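Kunus Pictures
Production and Legal Affairs Meeting
Minutes, 01/03/2024
Held at the Bresten production office and by video link

Present: head of production (chair), in-house counsel, outside counsel, line producer for Öberg, production safety supervisor, insurance manager, crew liaison, publicity manager, office coordinator (minutes)

Apologies: post-production supervisor

1. Minutes of the previous meeting

The minutes were accepted with one correction. Under item 4, "rental company" should read "rigging contractor." The two are separate businesses and only the contractor has been contacted by the state investigators.

2. Matters arising

The line producer confirmed that the Jostlow stage remains closed to cast and crew. The set is standing as it was left, apart from the lighting platform, which the investigators took down and removed in sections. Power to the stage is off except for the emergency circuit.

Crew who left personal belongings on the stage have asked when they can collect them. Counsel has written to the investigators and has had an acknowledgment but no date. The crew liaison asked that something be sent out anyway, even if it says there is no news. Agreed.

The catering contract has been suspended with the caterer's consent. The trailer rentals could not be suspended and are still being paid.

3. Update on the investigation

Outside counsel reported. The state workplace safety investigators have finished their first round of interviews with the grip and electric departments and have asked to speak to the assistant directors next. The sheriff's office is keeping its own file open and has not said whether it will refer anything to the prosecutor. Counsel advised against reading anything into that.

The investigators have asked for the call sheets, safety bulletins, rigging plans and inspection logs for the whole of the Jostlow shoot. The first set of papers, 128 pages in all, has been delivered and a receipt was obtained. The inspection logs for the last week of shooting were handed over as originals and the company has kept copies.

The chair asked whether any of the logs were missing. The safety supervisor said one log sheet is unsigned. The entries on it are complete and the person who filled it in has said so to the investigators. Counsel asked that the sheet not be discussed further in the meeting, and this was accepted.

Counsel then explained the position on phones. The investigators have asked for messages between department heads about the platform. Company phones are covered by the request and have been collected, with a signed handover form for each. Personal phones are not covered at present. Staff and crew who used their own phones for work messages were told in February not to delete anything, change handsets or turn on disappearing messages. Counsel wants that notice sent again, shorter and in plainer words. The first version ran to several paragraphs and the crew liaison said many people had not read to the end.

If a warrant is served for a personal phone, the person named in it should call a lawyer before doing anything else. Kunus will pay for independent advice for any crew member who is interviewed or served. That offer has been made in writing.

Action: in-house counsel to send the revised notice. Crew liaison to check that day players have received it as well as the regular crew.

4. Injured crew members

The crew liaison reported with the permission of both families. One of the two injured crew members is home and attending physical therapy. The other is still in the hospital and is expected to move to a rehabilitation unit. Wages are being paid in full for both.

Visits from colleagues should go through the families. There was an incident in which a reporter came to the ward with a group of crew members, and the hospital has since restricted entry. Publicity has complained to the outlet concerned.

The fund set up by the grip department is run by the crew themselves. Kunus has made a contribution and will not use the fund in any publicity.

5. Insurance

The insurance manager said the production policy has responded to the shutdown and a first payment on account is expected. The insurer will cover standing costs for 90 days from the date the stage was closed. After that the company would carry them itself unless an extension is agreed. An extension has been requested. The insurer wants a written schedule showing when shooting could restart, and one can't be produced until the stage is released.

There was a long discussion of whether to move the remaining interiors to another stage. The line producer has a price for a smaller stage in Bresten, which is around two hours from Jostlow by road. It would mean rebuilding the stairwell and the kitchen. Outside counsel had no objection in principle provided nothing is taken from the existing set, including flats and dressing. The insurance manager said the insurer would need to approve the cost first or it might fall outside the claim.

The chair was not willing to commit to the move at this meeting. The line producer is to hold the smaller stage for as long as that can be done without a deposit.

Action: line producer to get the hold in writing. Insurance manager to put the stage move to the insurer as a question only, with no figures attached.

6. Press and public statements

The publicity manager reported that interest has dropped since the first reports but picks up each time there is a filing or a leak. One website has published what it says is a page from the rigging plan. Counsel has looked at it and would not say whether it is genuine. Nobody from the company is to confirm or deny it.

The standing statement was reviewed and left as it is, except that "accident" will be changed to "incident" throughout at the request of outside counsel. The crew liaison recorded a concern that the families prefer "accident." Counsel will speak to the families' lawyer before the change is made public.

Two cast members have interviews booked for other projects. Their representatives have been told the questions they are likely to get. The company can't tell them what to say and has not tried to.

7. Safety arrangements for future shoots

The safety supervisor presented a draft procedure for overhead rigging, to apply to all Kunus productions once approved. The main points were:

Any platform or truss above head height to be inspected at the start of the day and again after any change to the load.

The inspection to be signed by the key grip and by a second person from outside the department.

Any crew member may stop work under a platform, and the stop holds until the safety supervisor or a deputy has been to look.

No one to be penalized in pay or rehiring for calling a stop.

The line producer supported the draft but asked who the second signature would be on a small night unit, where there may be no one suitable. The safety supervisor will look at whether the assistant director could sign after a short training course. Outside counsel asked that the draft not be described anywhere as a response to Jostlow while the investigation is open. The title page will be changed.

The rigging contractor has offered to comment on the draft. Declined for now on legal advice.

Action: safety supervisor to circulate a second draft to department heads, without the cover memo.

8. Questions sent in by crew

Questions had been collected by the crew liaison ahead of the meeting. Most were covered under the items above. The one below was answered separately and the wording is to be used in the next crew bulletin.

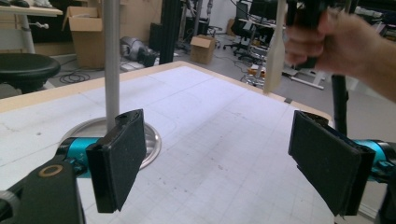
Can the company finish shooting Öberg while the investigation is still open?

Shooting can restart at a different location if the insurer agrees and nothing is moved from the Jostlow stage. The Jostlow stage itself can't be used until the investigators release it in writing.

A further question about screen credits for the rigging crew was passed to the line producer, who will reply directly.

9. Any other business

The office coordinator asked how long visitor sign-in sheets for Jostlow should be kept. Counsel said indefinitely until told otherwise, and the same for parking passes and gate records — including the handwritten ones. They are to go in the locked cabinet with the call sheets.

The shredding collection at the Bresten office is canceled until further notice.

10. Next meeting

To be called by the chair once the insurer has replied on the stage move, or sooner if the investigators make a further request. The agenda will be sent out by the production office.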